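My summer research stipend at Stanport ran out in August, and I'm still coding interviews. Sixty hours a week was never the plan! (My adviser thinks I'm exaggerating. I'm not.)
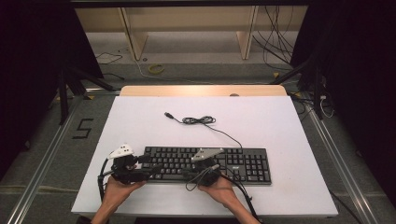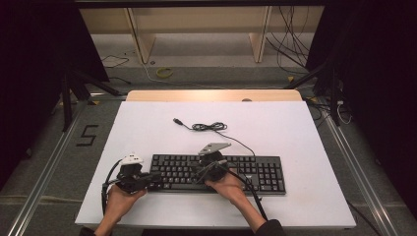

*Black keyboard, white board, both times.*

So, the project. I'm reading letters from mill workers in Skollach, 273 of them, and comparing how they talk about school with how the families in Prurnska do. The Duda grant paid for scanning, bless it, but the handwriting is still all mine to deal with. Two letters took me a whole afternoon last month and one was mostly about a goat.

If you're an undergrad thinking of applying, do it, but ask early who owns the data afterward. I forgot, and now I've got a very long form to fill out. Poster draft next, once I pick a font.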